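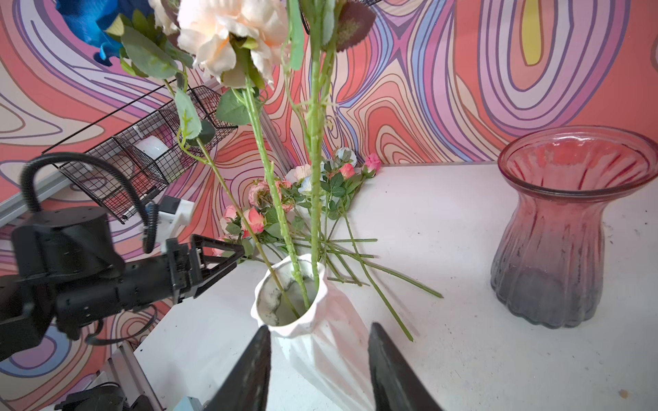

*Last edited: October, 4:45*

**Marbling inside a white ceramic vase: clean or leave?**

**gavalas278**
White faceted vase, zigzag rim, artificial stems only. Gray stains around the inner wall. What removes them without hurting the glaze?

**Despina Katsaros**
Baking soda paste, 45 minutes, bottle brush. Repeat if needed. Take the stems out first — the paste sticks to the nubs.

**homach_90**
Disagree. With artificial flowers the inside is hidden once the vase is full. Add the small pink and coral roses from the table and leave it alone.

**Despina Katsaros**
Two tall stems don't hide anything. Those small roses have long stems too, so they'd need trimming.

**alum**
I'd put the small ones in the ribbed glass vase. Wide mouth, narrow waist, holds a bundle well.

**gavalas278**
Trying the paste tonight. Small roses go in the glass, uncut.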